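Furkholm Community Kitchen
Second progress report to the Grutero Fund
December 4, 2022
Prepared by Borghild Tangen, project coordinator

Dear Marwa El-Sayed,

You asked for something shorter than the last report, and for fewer appendices. There are no appendices this time. I cannot promise the same about the paragraphs.

Where we are

The weekly supper opened later than the application said it would, and has run every week from then on apart from the one when the boiler gave out. The application also said we would serve a two-course meal to "up to 600 guests over the funding period", a phrase I wrote myself late at night and have had time to regard from several angles. We passed 600 in November. Your guidance notes ask whether a target met early was set too low. I would say it was set by someone who had never tried to fill a room in Furkholm on a wet evening, and who assumed the worst.

The people who come are mostly the people we hoped would come: older residents from the streets behind the harbour, a good many families with small children, and the night shift from the fish plant, who treat it as breakfast. We had also hoped for students. The students came once, ate everything, and have not been seen again. Benjamín Montecinos put up new posters at the college with the word "pudding" in larger type, and we await results.

The cooking

Lộc Lâm continues as cook, and the menu has settled down after a turbulent start. The original plan was a different cuisine each week. By the fourth week it had become clear that our guests liked the idea of this very much and wanted shepherd's pie. We now serve shepherd's pie every other week, and Lộc does as he pleases in between, with the result that the weeks in between are better attended. His braised pork with eggs has been asked for by name, though the name varies.

The vegetarian option was described in your mid-term feedback as "an area for development". It was a jacket potato. It has been developed. There is now a proper lentil dish, a squash curry while the squash lasts, and a bean stew which I was against and now eat at my desk.

Food costs are over budget. Oil, butter and flour all went up within weeks of each other, and the wholesaler, Wibisono, has stopped delivering to us free of charge because our orders fall below their new minimum. We have dealt with this by ordering once a fortnight in alarming quantities. The store cupboard is full to the door and I have become an authority on the shelf life of tinned tomatoes. Delivery charges are back to nothing, and I expect the overspend to shrink by spring. It will not disappear, and I would sooner tell you so now than in March.

The building

The hall roof is sound. I mention it because the last report gave it a page and a half.

The boiler was replaced under the landlord's insurance after an exchange of letters that I would be glad to show you if you ever have an afternoon free. The new one is quiet, which alarmed several guests, who took it to be off. We lost one supper and sent the cooked food out in tubs to anyone we had an address for. This went so well that Pádraig Geraghty has kept up a small delivery round for 18 people who can't easily get out. It was not in the application. It costs us petrol and Pádraig's good humour, and only the first of those is claimed for in the accounts.

The oven remains the oven. It has two temperatures, neither of them marked on the dial. A second-hand replacement was offered to us in November and turned out to be wider than every door in the building.

The booking system

Your grant included a sum for the Zernon booking software, and I have been putting this section off. Zernon works. It sends reminders, it records dietary needs, and it draws a coloured chart. Our guests do not use it. They ring the hall, or they tell Lộc in the street, or they arrive. I then type them into Zernon afterwards, so that the chart is accurate and the software is, in a sense, fully adopted. I recommend that we let the licence lapse at renewal and move the money to food. If the fund would prefer us to persevere, I will go on typing.

Equipment

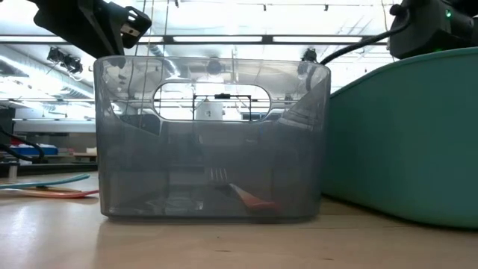 Spending on small equipment is under budget, mainly because people kept giving us things once word got round. We have had saucepans, a bread knife of frightening size, and enough tea towels to rig a ship. Cutlery is the one line where I would like to spend a little more. What we own was assembled from many kitchens, and it runs from plain canteen steel to forks with an orange-red handle, like the one lying in the smoky-grey plastic bin. The children fight over anything colourful and the adults pretend not to. A matching set would be kinder to the tables at the back, who get whatever is left, and I have asked for quotes.

The large equipment line is untouched, for reasons of door width given above. I would like to carry it over to next year and have the doorway looked at by a builder. Benjamín believes the frame can come out in a morning. I have asked him to leave it alone.

What has not gone well

The cookery classes have not started. We advertised them twice. The first time we had plenty of names and no teacher, and the second time Lộc was free and the names had found something else to do. I think the mistake was to offer a course, with a beginning that people could miss. We will try single evenings in the new year, starting with bread, and nobody will have to commit to anything beyond a loaf.

The feedback forms have also disappointed. Those returned were warm but brief, and one was a shopping list. Pádraig suggests we ask people over the washing-up, where they are more talkative, and write it down afterwards. I should be grateful to know whether the fund would accept this as evidence.

Before the next report

We will run through the winter with a break of two weeks at the end of the year, when the hall is taken up by the pantomime. The first bread evening will follow as soon as the scenery is out of the kitchen. I need your decision on two matters, the Zernon licence and the carry-over, and the licence is the urgent one, as it renews itself unless told otherwise.

You are very welcome to come and eat with us. Please ring the hall, or tell Lộc in the street.

Yours sincerely,
Borghild Tangen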